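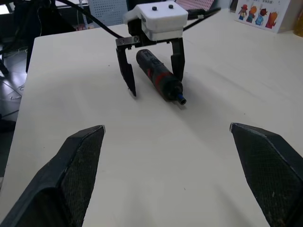 Projects > Product Design > Year 2 Reports > Hand Tool Storage

Storing a cordless screwdriver on a shared bench
Fiachra Costello and Catríona McGrath

1. Purpose
The Flinmont workshop keeps its small power tools in a drawer. Tools are taken out, used and left lying on the worktop. We were asked to design a holder for one cordless electric screwdriver that could be fixed to perforated board and used with one hand.

2. Requirements
The holder must accept the screwdriver with a bit fitted. It must leave the body clear for gripping, and it must not mark the casing. The budget excluded moulded parts.

3. Method
We made two versions. Version A, named Tanui, is an open cradle that carries the tool on its side. Version B, named Nivel, is a vertical sleeve with the bit pointing down. Each was bent from sheet plastic over a wooden former and hung from two hooks. A tool was placed and removed 400 times in each holder – 200 times by each author – and the holder was inspected after every 50.

4. Results
Tanui showed no cracking. The tool failed to seat on 7 placements, all of them made from the left. Nivel seated the tool every time but split at the lower bend after the sixth inspection. The split was drilled at its end and did not spread further.

The tool lies diagonally on a flat top if put down without care, and the bit end then projects to one side. Nivel removes this problem. Tanui reduces it only when the board is at elbow height.

5. Further work
The lower bend of Nivel should have a larger radius. A repeat test is planned for February with thicker sheet. Hook spacing was not varied – both holders used the same pair of holes.

Contact the department office | © Flinmont Product Design | Back to top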